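Hand gripper jaws no longer meet in the middle after pad change
Bendham Workshop Help > Grippers and end tools > Parallel jaw
Posted 30 Nov 2020

Tuncay Sezer
I look after a hand-held Benix parallel gripper. The finger pads were changed last week and the zero was reset with the jaws shut. Opening reads 106 mm, as it did before. Since the change the closing point has moved to the left when the tool is viewed from behind, so that one pad touches the work before the other. Flat parts get pushed sideways before they are gripped. Light parts are turned slightly.

I have cleaned the pad seats and checked the pads against each other for thickness. They match. The trigger has no free play. I have not touched the pivots and would like to avoid it, as I have no record of what they were set to.

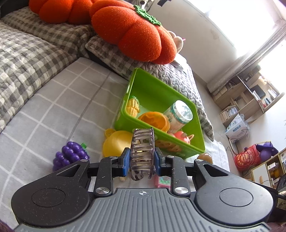 The offset shows most on hard parts with ribs or teeth, where the pad has little to settle into. A block of foam comes up centred every time. With a hair claw clip held upright between the two blue pads, both pads are in contact, but the reading on the display changes if I rock the tool. I have been using the small white crosshair on the grey plate as my centre reference. Is that mark good enough for this, and is there a way to re-centre the jaws without stripping the linkage?

Frimpong
Same thing happened on ours. Took the pads off and put them back on the opposite fingers and it went away. Also give it a clean. There is dust on the round housing on the left side of yours, and it gets in everywhere if it is left. Never needed to adjust anything.

Detby
Swapping the pads will hide a difference in seating but will not correct it. I would do the following before anything else.

Power off. Remove both pads. Close the jaws by hand on a flat steel spacer (part 1983 in the kit, or any ground piece with parallel faces). Try a feeler gauge on each side. If a gap shows with the pads off, the fault is in the linkage. If there is none, it is in the pads or their seats, and you can stop there and fit a new pair.

The crosshair is fine for judging by eye. Do not measure from it. Measure from the edges of the body to the inner face of each finger, with the jaws closed, and compare left with right.

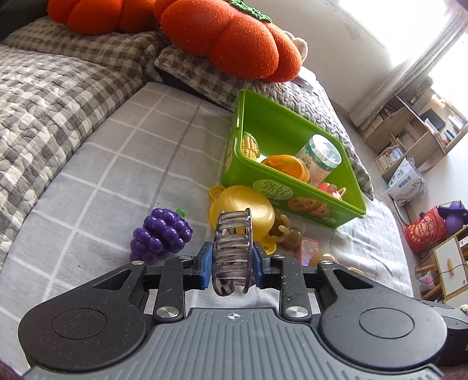

Re-centring is done at the linkage, and you do not need to strip it. One arm is adjusted and the other is left alone. The two silver round caps near the centre cover the main pivots and should stay put. The smaller screws along the arms are the ones to work on. Mark each head and arm with a paint pen first, which gives you the record you are missing. Slacken the screws on the left arm by a quarter turn with a 2 mm key, close the jaws on the spacer, hold them shut and tighten again, working outwards from the cap. Then open and close by hand through the full stroke. If it binds anywhere, go back to your marks and start again.

Reset the zero with the pads on. Run 300 open and close cycles with no load and measure once more. A small shift after the first run is normal. If it shifts again after a second run, the pivot bush is worn and the arm has to be replaced.

Tuncay Sezer
Gap on the left with the pads off, so it is the linkage. I have marked the screws and will adjust tomorrow. Is thread lock used on these, or are they fitted dry?

Detby
Low strength, one drop. Leave the caps dry. Ours were last done in February and have held.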